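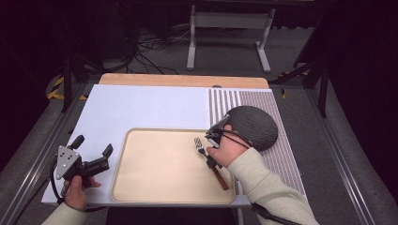 How many examples does a machine need before it can lay a table? More than the people paying for them usually like to say, and the firms collecting them tend to give the number of recordings and leave out how well the machine does afterwards.

Cotex, which rents part of an old carpet works in Stirgate, has put its own number at 800 recordings of table setting by December. The building dates from 1972 and was standing half empty when the company moved in. Its staff spend their shifts working hand-held grippers, one in each hand, moving forks and other tableware about on a tabletop. The recordings go to a learning system which is meant, in time, to do the same job with no person attached.

So far the company says it has 175 it is willing to keep. It would not say how many were thrown away, or what makes one good enough.

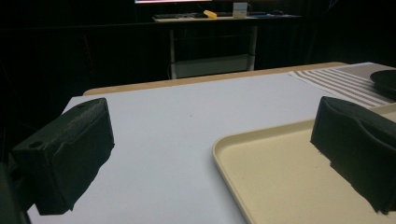
Photo: Cotex

The grippers are the cheap part. A person can carry a pair of them to any table, and the company argues that this makes the recordings more varied than those made by steering a robot arm from a chair. Perhaps so. But a person holding a fork in a gripper is still a person, with a shoulder, an elbow and years of breakfasts behind them. Whether a machine with none of those can copy the movement is a question the recordings can't settle, however many there are.

Then there is the table. The tray, the striped mat and the pale board underneath are a long way from the canteens and care homes that Cotex lists as future customers. The company says other rooms will follow and gave no dates.

Segura, the catering group putting up part of the money, wants to see a trial in one of its own kitchens before it pays the rest. It has asked for 100 place settings in a row, laid by the machine without help. Cotex describes that as "a fair target" and has not said when it will try.

An earlier scheme in the town, run by Vesine, promised a machine that would fold hotel towels. It gathered recordings for two winters and then closed, and the towels at the hotel which took part are still folded by hand. Cotex says its method is different. It has yet to publish any results.

Shares: 14 | Comments (6)

We use cookies to remember your settings. Accept | Manage choices

Contact the newsdesk | Copyright Stirgate Courier | Back to top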